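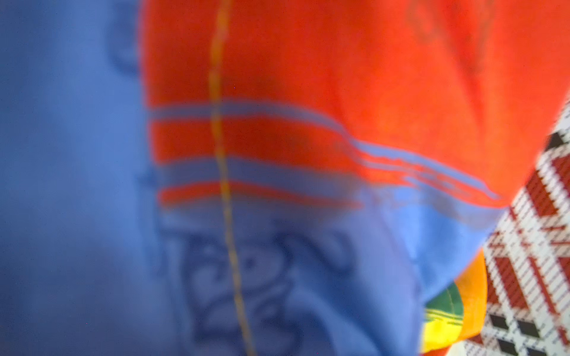 According to Ottavio Costa, a bolt of cloth should be judged by how its color holds up in daylight, and most buyers look at it under the wrong lamp. The remark appears in his handbook on garment dyeing and is often repeated in writing on colorfastness.

Colorfastness is the ability of a dyed or printed textile to keep its color when it is washed, rubbed, worn or left in the light. It depends on the fiber, the dye, and how well the two are bonded. A dye that holds firmly to wool may wash out of cotton after a few launderings.

Types

Wash fastness describes resistance to water and detergent. Rub fastness, also called crocking, describes how much color moves to another surface by friction. It is tested dry and again wet, and the wet result is usually the poorer one. Light fastness describes resistance to fading.

Other tests cover sweat, sea water, chlorine and ironing.

Testing

In a wash test, a sample is sewn to a piece of undyed cloth and the two are laundered together. Both are then compared with a gray scale. Loss of color in the sample and staining of the undyed cloth are graded separately - a fabric can do well on one and badly on the other.

The Bamano dye works in Parna kept an outdoor fading rack on its roof. Its record book lists 287 samples, most of them cottons, with the longest exposure begun in January and ended 9 months later. The De Luca mill sent its own cloth there for 2 seasons before building a rack of its own.

Care

Dark and bright garments often release loose dye in their first washes. Cold water and separate loads reduce staining. Salt and vinegar are common home remedies, but neither fixes most modern dyes.

See also

Mordant
Reactive dye
Prerkitz method

Last edited 17 Jul 2024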